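**Objektmöbel / Sitzbänke für Gasträume und Aufenthaltszonen**
Stand: 25. Juli 2024

# Sitzbank Nellmont

Die Sitzbank Nellmont ist für den täglichen Gebrauch in Kantinen, Cafeterien und Wartebereichen bestimmt. Sie wird als freistehendes Einzelelement oder in der Reihe geliefert und kann mit den Tischen der Serie Bakalis kombiniert werden. Die Fertigung erfolgt auftragsbezogen im Werk Lurkanov.

## Ausführung

Sitz und Rücken sind getrennt gepolstert und werden in der Regel in zwei aufeinander abgestimmten Tönen bezogen. Der Sitz erhält einen einfarbigen Bezug, der Rücken einen helleren Stoff mit feiner senkrechter Linienführung. Den unteren Abschluss bildet ein Sockel in hellem Holzton. Abweichende Farbkombinationen sind auf Anfrage möglich; verbindlich ist ausschließlich das Stoffmuster, nicht die Bildschirmdarstellung.

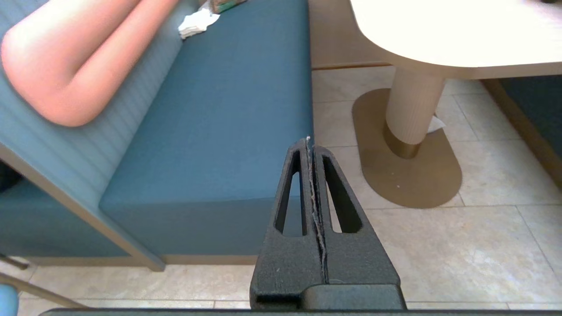 Sitzbank Nellmont mit Sitzfläche in Petrolblau

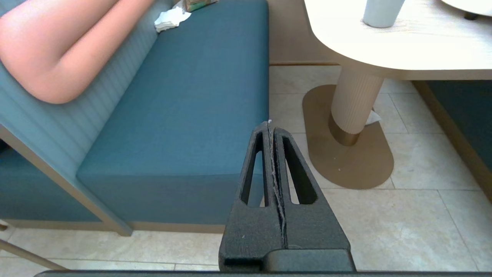
Für die Reinigung der Bezüge gelten die Hinweise des Pflegeblatts, das jeder Lieferung beiliegt. Die Polster sind bei regelmäßiger Nutzung wöchentlich mit einer weichen Möbeldüse abzusaugen. Lose Gegenstände, etwa eine zerknüllte Papierserviette auf der Sitzfläche, sind vorher von Hand zu entfernen. Der feine Streifen des helleren Rückenbezugs ist stets in Längsrichtung zu bürsten. Flecken werden mit einem leicht angefeuchteten Tuch vom Rand zur Mitte hin aufgenommen. Lösungsmittelhaltige Reiniger und Dampfgeräte sind nicht zulässig.

## Technische Angaben

| Merkmal | Angabe |
|---|---|
| Länge Einzelelement | 2000 mm |
| Gesamthöhe | 1180 mm |
| Lieferform | Sockel und Rücken vormontiert |
| Aufstellung | nur in Innenräumen, auf ebenem Boden |

## Aufstellung und Montage

Der Untergrund muss tragfähig und eben sein. Auf Fliesenböden sind die mitgelieferten Gleiter zu verwenden. Für Transport und Ausrichtung eines Elements sind zwei Personen vorzusehen; die Montage eines Einzelelements nimmt etwa 40 Minuten in Anspruch. Bei Reihenaufstellung sind die Elemente zunächst auszurichten und erst danach miteinander zu verschrauben. Ein Verschieben verschraubter Reihen ist zu unterlassen.

## Zubehör und Ersatzteile

Lose Kissen der Reihe Nova sind separat zu bestellen und nicht Bestandteil des Lieferumfangs. Sitz- und Rückenbezüge können einzeln nachbezogen werden. Bei Nachbestellungen ist die Auftragsnummer anzugeben, die sich auf dem Etikett an der Unterseite des Sitzpolsters befindet. Für Bestellungen, die vor Juni eingegangen sind, gilt weiterhin die bisherige Stoffkarte.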